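The last dye house in Skumness

The water in Skumness is soft enough that a kettle lasts for decades without furring. It comes off peat and granite, slightly brown after rain, and for most of two centuries it was the reason people came to the town to dye wool. There were dye houses all along the lower river. Trolik is the one still working.

Ilse Hamann has run it since her uncle retired. The building is long and low, with a slate roof patched in corrugated sheet, and she lives in the rooms above the drying loft. In May, when the fleeces start to come in from the hill farms, she is up at five to light the boiler.

"You want the vat warm before you've had breakfast," she says. "If you start late you spend the whole day catching up with it, and the colour shows it."

Trolik dyes yarn for knitters, weavers and two small carpet makers. Most of the work is in greens and greys. The greens are what the house is known for, and they are harder than they look. Few plants give a good green that stays. The usual way is to dye the wool yellow first, with weld, and then put it through blue. Every batch of weld is a little different, so the yellow shifts from year to year, and the blue has to be adjusted to meet it.

Hamann keeps the recipes in ledgers. The oldest begins in pencil and changes hands, and handwriting, several times. There are 192 shades in the books, though a good many depend on ingredients that can't be bought any more, or shouldn't be. Arsenic turns up in the early volumes. So does a great deal of stale urine, bought by the barrel from the cottages.

Estíbaliz Arrieta came to Skumness to copy the ledgers for a museum and stayed on to work in them. She had trained as a paper conservator and had never dyed anything. Her first job was to test the recipes in small skeins, one at a time, and write down what happened. She got through 87 of them in the first year.

"Some are just wrong," she says. "The dyer wrote down half of it and kept the other half in his head. There's one called Minister's Grey that comes out pink every time. I've tried it with different pots, different water, everything. It's a nice pink."

One of her successes was a pale, cool green called Tisia. It had been sold to a maker of curtain linings between the wars and then dropped. The ledger gave the quantities but said nothing of the order. Arrieta found that the wool had to go into the blue first and the yellow afterwards, which is the opposite of how the house does its other greens. Tisia is now a quarter of what Trolik sells.

Much of it goes to Ezekiel Obi, a weaver who works in a former chapel at the top of the town. He makes blankets and heavy cloth for chairs, and he is particular about matching. A dyer will call two lots the same shade when a weaver can see the join from across a room.

"I send back perhaps one lot in a season," he says. "Ilse doesn't argue. She swears a bit on the phone and then does it again."

Obi looks at new yarn by the north window in the morning and again under a lamp in the evening. Greens are the worst for changing between the two. A colour that is fresh by daylight can go flat and brownish indoors, and the customer will mostly see it indoors. 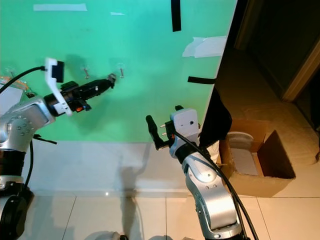
Paint has the same trouble, as anyone who has done up a kitchen from a small printed card will know. Somtochukwu Fashola, who mixes colours for decorators and buys yarn from Trolik to match her walls, tells people to put a large patch up and leave it a week. Pale greens pick up whatever is near them. A red carpet will dull them and a white ceiling will make them look stronger.

Wool is kinder than paint in this respect, she thinks, because the surface is broken up and the eye mixes what it finds there. Her own sitting room has Tisia curtains against a wall she has repainted more than once.

The difficulty for Trolik is the boiler. It was built by Nasrallah, a firm that closed long ago, and parts have to be made by hand. Tiago Tavares, a marine engineer from the harbour, comes up to look after it. He replaced 19 tubes last winter and says the shell is good for a few more years if it is treated gently. A new one would cost more than the building.

Hamann has looked at electric vats. They would be cheaper to run and she could use them in smaller batches, but the supply to the lower river would need to be renewed first, and she has been waiting for a price for that. In the meantime she has ordered more weld seed. The bed behind the drying loft was dug over in the spring, and if the slugs leave it alone there should be enough for the first yellow vats next summer.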